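Cabinet Stop Fault on the Kitchen Arm: Frequently Asked Questions

These questions come from sites running the Orkden arm with the Cindix control software on household shelf tasks. They cover the fault first reported in June, where the arm stops partway through a reach into a wall cabinet and will not release what it is holding. Answers are kept by Iman Ghoneim (field support) and Abelardo Cuadros (safety).

What is the fault?

The arm reaches toward a shelf, slows down, and stops before the gripper gets to its target. The status panel shows code 598. The gripper stays at whatever force it had when the arm stopped, so if it was holding a glass, it goes on holding the glass. The arm does not back out on its own.

Is code 598 the same as an emergency stop?

No. An emergency stop cuts drive power and sets the brakes. Code 598 is a protective hold. The motors are still powered and the arm is keeping its position. Treat it as live. Do not put your hands or head between the arm and the cabinet while the code is showing.

What causes it?

Two things, and most sites have had both.

The first is cable drag. The main cable on the arm runs down from the lower housing and is held by a strap. If the strap has moved, the cable pulls on the arm when it turns toward the cabinet, and the joint sensors read that pull as a contact. The software is doing what it should with a bad reading.

The second is the door model. When a cabinet door is partly open, Cindix versions before the current one could place the edge of the door in the wrong spot. The planner then thought the wrist was about to hit the door and held the arm.

How do I know which one I have?

Look at the log line just before the code. If it says "unexpected load" with a joint number, check the cable. If it says "clearance" with a shelf name, it is the door model. If you see both, fix the cable first and run the task again before changing anything in the software. A dragging cable can shift the arm enough to set off the clearance check.

Which shelves are affected?

Any shelf can be. Most reports are from the top shelf, where the arm has to extend farthest and the cable has the least slack. The bottom shelf gives trouble too when there is a microwave or something else under the cabinet, as the elbow has less room to drop. Our test kitchen is set up with an ordinary mix of dishes so that all shelves get used.
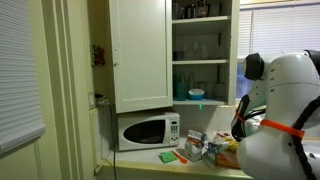 Orkden arm beside the wall cabinet in the test kitchen. The cable leaves the orange strap on the lower housing and runs down.

Where should the strap be?

On the lower white housing, snug, with the cable leaving it without a twist. Turn the arm by hand in free-drive mode through the full swing you use in the task. The cable should never go tight. If it does, loosen the strap, feed more cable through, and close it again. Do not move the strap to the wrist to gain slack. One site tried this and wore through the outer wrap.

Does the other cabling matter?

The small cables at the wrist can catch on a shelf edge or a door knob, but that gives a different code. Appliance cords are a separate problem. The depth camera does not pick up a thin dark cord well, so do not count on the arm to avoid one. If a cord hangs over the front of the counter anywhere in the working area, tie it back or mark a keep-out zone around it.

What do I do when the arm stops with something in the gripper?

Follow these steps in order.

1. Keep everyone back from the arm, outside the marked area.
2. Press pause on the pendant. The code stays up, but the task will not resume by itself.
3. Note the shelf, the object and the time.
4. If the object is over the counter or the floor, put a folded towel or a padded tray under it, using the long handle. Do not reach in.
5. Select Back Out Slow. The arm retraces its last path at reduced speed.
6. Once the wrist is clear of the cabinet, lower the object to the counter and select Release.
7. Save the log before you restart. A restart clears it.

What if Back Out Slow does not work?

Press the emergency stop. The brakes hold the arm where it is, and the gripper keeps its grip by spring force. Then call support. Do not try to pull the arm out by hand with the brakes set. You will not move it, and you may damage a joint.

Can I turn off the clearance check?

No. It was turned off at one site for an afternoon to get through a backlog, and the arm closed a cabinet door on its own wrist. There were no injuries, but the door came off its top hinge and the gripper had to be replaced. The setting is now locked and needs a code from Abelardo.

Can I raise the contact threshold?

You can, up to 40 newtons, which is the limit for this task set. Raising it often hides a cable problem without fixing it. If you have raised the threshold to get around code 598, please put it back to the default and check the strap.

Was anyone hurt?

One operator had bruised knuckles. He reached past the arm to take a glass out of the gripper while the hold was active. The load on the gripper changed, the arm corrected its position, and his hand was caught against the shelf. The correction was small, but it was fast. Step 1 in the list was moved to the top after this report. It used to be step 3.

Has anything been broken?

Glassware, mostly. There was also the cabinet door mentioned earlier, and a shelf pin at the Naciri site that had been loose before the arm got there. If you are setting up a new kitchen, push on each shelf by hand first. A shelf that tips when you press on the front edge should not be used.

Do I have to use plastic dishes until this is fixed?

For the top shelf, yes, unless you have done the cable check and installed the update. For the lower shelves it is up to the site lead. Clear glass is harder for the camera to locate than anything colored, so it makes sense to leave it until last in any case.

Is there a software fix?

Yes, for the door model. The current Cindix release measures the door again each time the arm starts a reach, instead of once at the start of the task. It adds a short pause before each reach. Several people have written in to say the arm now seems slow or stuck at this point. It is measuring - give it a moment before you press anything.

There is no software fix for the cable. Skustitix, who make the strap, are sending a version with a locking buckle. We have been running it in the test kitchen and it has stayed put so far. Sites with more than 1000 hours on the arm will get theirs first.

How was the update tested?

With repeated reaches to each shelf, with the door closed halfway, fully open and at several angles in between. We left normal clutter on the counter during these runs. Earlier testing had been done over a bare counter, and Iman thinks that is a large part of why the problem was missed. The arm takes a higher path when there are packages below it, and the higher path is the one that pulls the cable.

We still get code 598 after the update and the cable check. What now?

Send the log. Please also send a photo of the arm in the position where it stopped, taken from outside the marked area, with the strap and the cable both showing. Say whether the door was open and how far. Logs without a photo take longer to sort out.

Do we need to stop using the arm in the meantime?

Not if you have checked the strap, installed the update and put the list of steps where operators can read it. If you cannot do all three, limit the arm to counter tasks and keep it out of the cabinet.

How often should the strap be checked?

At the start of each shift, and again after any emergency stop. Mark the housing with a paint pen on both sides of the strap so you can tell at a glance if it has moved.

Who do I contact?

For logs and parts, Iman Ghoneim. For any injury, near miss or request to change a limit, Abelardo Cuadros. Near misses should be sent in the same day, even if nothing was damaged.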